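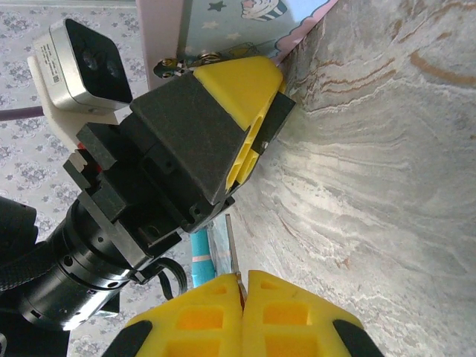
Pink border, blue face, little dark stars.

Judar: Clanden Nights - Expansion Pack for Mobile

If you have been playing Judar for a while, you probably know the feeling of finishing the last track and wishing there were a few more waiting for you. Clanden Nights adds 18 new courses to the game, all set in and above the harbor town of Clanden, and we had a lovely time putting them together.

You also get 2 new runners, Grekon and Stankevičius. Grekon is heavy and slow off the line, but he keeps his speed through corners - try him on the rooftop courses first. Stankevičius jumps higher than anyone else in the game and takes a bit of practice, so please give her a few races before you go back to your old favorite!

What you need
The base game, updated to the October version or later
1,681 MB of free space on your phone or tablet
An internet connection for races against other players (solo courses work offline)

Your saved coins and outfits carry over, and the pack comes with 50 bonus tokens to spend in the shop. They show up in your mailbox the first time you open the Clanden map.

One purchase covers every device signed in to the same account.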